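Reviews > Classroom Kits > Arms

Reviews Guides Club Projects Forum Contact

Pastar desktop arm kit, after one semester with a school club

Our club bought 2 of these on the promise that students would be "teaching an arm in an afternoon." I had my doubts in September and I still have most of them. Printing the white parts ate far more evenings than the box suggests, and 30 of our screws were the wrong length. Gisex, the shop that sold us the kits, sent new ones without a fuss.

Once built, the arm is decent. Aniela Adamczyk's group picked the mug exercise from the Pastar handbook, where you guide the arm to a cup and record each try. The handbook wants 70 good tries before you train anything. Plan on a lot more than that.
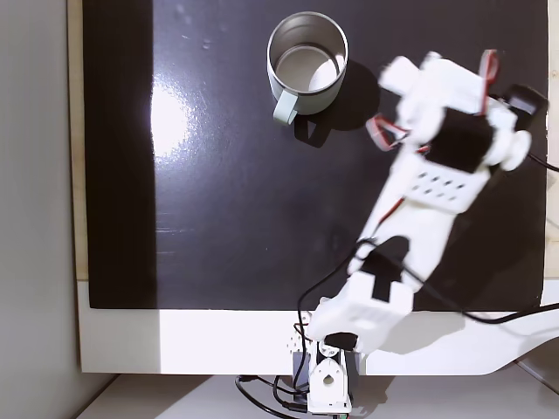 The arm moving over the black board during the mug exercise.

My main gripe is the wiring. The ribbon cables stick out in loops by the wrist and gripper, and the kit has no clips for them. Bilal Khasawneh ended up adding zip ties to the second arm. A shiny board is a bad choice too, whatever the handbook says, as it throws glare. Get something matte.

Would I buy it again? One, maybe, for older students with patience. The software crashed on us weekly, and the "beginner" label is a stretch. Bostgate's kit costs more but comes with the parts already printed, and I'd look there first.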